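Refinishing vs. replacing a stained marble countertop (seller says "it's fine")

Posted in Kitchens & Baths, 6 replies

Pinto_Bean_Counter

We bought a house in April with a dark brown marble countertop that the listing called "the heart of the home." The heart of the home has a dull patch next to the sink the size of a dinner plate, plus a scatter of smaller ones that I only see when the light comes in low around breakfast. Wiping does nothing. I've tried dish soap, stone cleaner from the hardware store, and a paste of baking soda my mother-in-law swears by, which gave me a dull patch with baking soda in it.

A local outfit quoted me $485 to hone and repolish the whole run. My brother says to rip it out and put in something "you don't have to be polite to." The seller, when I emailed, said it's fine and that marble "breathes." I would like to know three things before I spend money. Are these stains or something else? Can I fix a small area myself without making it look like a small area I fixed myself? And if I pay for the polishing, how long do I get before it's back to breathing?

For what it's worth, we cook a lot, we are not tidy, and there is a lemon in use on that counter most nights.

Ashwin Murthy

The lemon did it. Or the previous owner's lemon, but you're clearly carrying on the tradition.

What you're describing is etching. A stain is something that soaked in and changed the color, like oil or coffee. An etch is where acid has eaten the polish off the surface, so the color is about right but the shine is gone. Get your eye down level with the counter and look across it toward a window. If the spot goes from invisible to obvious as you move your head, it's an etch, and no cleaner on earth will lift it out. There's nothing in there to lift.

Dark marble shows this worse than white. People pick it thinking it will hide things. It hides crumbs, very well, and that's the end of its talents.

For small spots you can buy marble polishing powder. Damp cloth, a pinch of powder, rub in tight circles for a couple of minutes, rinse, look, repeat. Try it behind the toaster first. If the spot feels rough under your fingernail, powder won't be enough and you're into diamond pads, where most people turn one dull patch into a larger, more ambitious dull patch. I did this in my own kitchen and now keep a fruit bowl there.

The price you were quoted sounds reasonable to me if it's the whole run. Ask them for a honed finish instead of polished. Honed is matte to begin with, so new etches blend in. You lose some of the depth in the color, and you gain the ability to make a salad dressing without a drop cloth.

As for how long it lasts, with a polished finish and your habits, I'd give it until the next fish dinner.

Sealer, before somebody brings it up: put it on, it helps with oil and wine. It does nothing for acid. The bottle will be vague about this.

marlowe_t

just get laminate. had mine 9 years and I've put everything on it

Shengli Ding

Ashwin has the chemistry right, so I'll add the part about living with the stuff. My parents had marble, I have marble, and I've stopped expecting it to look like the showroom.

Things that have made a difference in my kitchen, in no special order:

- A big cutting board that stays out all the time. If you have to fetch it, you won't.

- Rinse the vinegar bottle before it goes back down. The ring on the bottom of the bottle does more damage than the cooking.

- Throw out any spray that mentions lime scale or "citrus power." Same for bathroom cleaner that wanders into the kitchen.

- Put a plate down under whatever is dripping: the spoon, the tea bag, the cut half of the lemon. Plain white with a shallow well is good, and mine has a loop on the rim so I can find no excuse for leaving it in the cupboard. 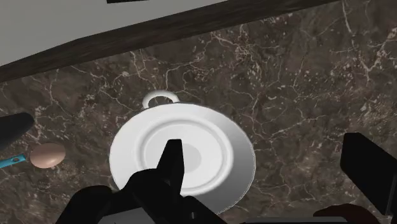
- Wipe as you go with plain water. Waiting until after dinner is too late for tomato sauce.

One disagreement with the answer above. I wouldn't hone the whole counter yet. Buy the powder, do the patch by the sink, and live with it for a few months. If the marks still bother you, call the polishing people back. You may find that you stop noticing, or that you buy a fruit bowl.

Also, marble doesn't breathe. I'd go back over anything else the seller told you, starting with the roof.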